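Planning the Equipment Budget for a Second Beverage Station

Posted in April by Wycliffe Were
Filed under: Procurement, Automation

The proposal for a second beverage station at Nyanda has now passed its first review, and several readers have written to ask how the budget was assembled. I set out the reasoning in this post, together with the items I would handle differently if I were beginning again. Figures have been left out where they concern a supplier's confidential quotation.

Nyanda operates a training bar and a small events kitchen. Our interest in automation is confined to the preparation of cold drinks: pouring, muddling, stirring, and the placing of garnishes. The first station was purchased as a single package from Tinik. The arm, the gripper, the wrist camera, and the controller arrived under one contract, and the price was easy to present to our directors. It was much harder to maintain. When the gripper pads wore down, the replacement had to be ordered as part of a service visit, and the visit cost more than the pads by a wide margin.

For the second station we have therefore asked for separate prices on each component. Atieno Sang prepared the request document, and it went to Altia and Grilley in addition to Tinik. Her instruction to all of them was to quote for the arm, the end effector, the camera, the mounting plate, and the first year of support on separate lines. Altia complied fully. Grilley combined the camera with the gripper and explained that the two are calibrated together at the factory. Tinik has asked for more time.

The line that caused the most discussion was not the arm. It was the allowance for consumables and glassware, which we have set at $3,000 for the first year. Erick Athumani considered this excessive when he first saw it, and asked for the records from the existing station. Those records persuaded him. A practice session uses fruit, juice, syrups, ice, paper cups, and cleaning cloths, and it uses them at a rate that resembles an ordinary bar shift. Glass also breaks. We now enter breakage as its own line so that it cannot be absorbed into "miscellaneous," where it sat unexamined for most of last year.

Bar tools deserve a similar warning. It is tempting to assume that whatever is in the drawer will serve. In our experience a gripper is particular about diameter and surface, and a tool that suits a person may rotate or slip when held between two pads. Ese Lawal has drawn up a list of approved tools, with the handle width recorded for each, and has requested 4 of every item on the list. Spares are inexpensive at the time of the original order and troublesome to match later.

The second area in which our first budget fell short was the work surface. The original table was an existing one, and its cost was entered as zero. It had to be braced, leveled, and finally moved, and the labor appeared in another department's accounts. Habibur Begum has now included $200 for leveling feet and brackets, and has asked that the surface be measured before the mounting plate is ordered. I support both requests.

Table area should be planned with the full set of items in place. A supplier's drawing usually shows the arm, one vessel, and a generous expanse of clear surface. Actual preparation involves cartons, bottles, a jigger, a glass to hold the spoon, and somewhere to rest a finished garnish. Reach has to be calculated to the back row as well as to the pitcher. 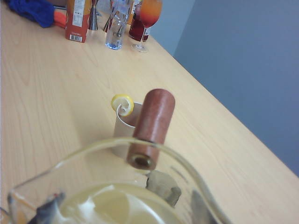 Page 3 of 4

A clear pitcher is the vessel most often requested by our instructors, and it is also the most demanding one to plan for. Glass reflects, and so does the liquid inside it. A pale yellow drink in a clear pitcher returns bright highlights to a camera looking down from the wrist, and lighting must be chosen accordingly. We had no lighting line in the first budget. The second has one, for soft, even light over the whole table, and I would advise any reader preparing a similar application to ask suppliers how their cameras perform over glassware before discussing resolution.

Small garnishes raise a separate point. A lemon twist hooked on the rim of a paper cup is light and easily disturbed, and grippers are generally quoted by maximum load. We asked each supplier to state the minimum controllable force as well. Altia and Grilley both answered, in different units, and Ms. Sang is converting the figures for the comparison sheet.

Items still open

The support contract remains unsettled. Altia offers remote assistance during business hours, while our sessions often run until 8:00 p.m. Mr. Athumani has asked for the price of evening coverage.

Training time for staff has been entered as hours only. A cost will be attached once the instructors' schedules have been confirmed.

Disposal of the original gripper has not been budgeted. Tinik's contract mentions a return arrangement, and I have written to them for the terms.

The comparison sheet will be circulated internally when the last quotation is received. Readers who would like a blank copy of our request document may ask for one through the contact page, and Ms. Sang will send it.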